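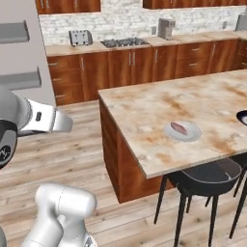
Proceedings > Household Studies > Section 4

4.2 Where the leftovers go

We asked 200 households in Petow to log every container they put away. The 3,574 entries show a firm belief that food, once lidded, stops aging. Soup did worst – its median stay was 15 days, most of them spent behind something newer. 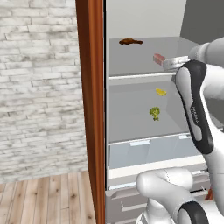 Date labels helped a little, mainly by telling people how late they were. Figure 1 plots time in storage against stated intention to eat the contents for lunch. The two are unrelated.

Contact: Rerent Household Studies, Vudia | Back to top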